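Trodley adopts practice rules for two-handed robots

Trodley has adopted a code of practice for humanoid robots that handle tableware and food items in shared workspaces. The code takes effect on 15th December and applies to all 84 workstations operated under the Kurkero program.

Under the new rules, each station must keep a written record of its hand checks, covering finger joints, wrist fittings and exposed cables. Operators must confirm the position of every object on the table before a task starts, and no person may reach across the work surface while the arms are powered.
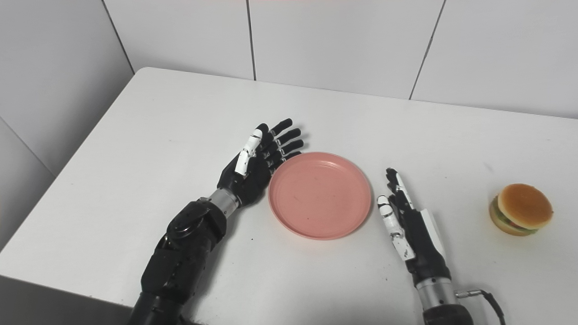
A robot's two hands at a tabletop station, with a plate between them and a toy hamburger to the right.

The code was drafted after a review of 436 task reports, which found that stations recorded stoppages in different ways. A single reporting form will now be used at every site - including those run by partner firm Jara.

"Our operators asked for one set of rules, and they now have it," said Javiera Ledesma, head of workplace standards at Trodley. "Sites will have 60 days to bring their records into line."

The first review of the code is planned for April.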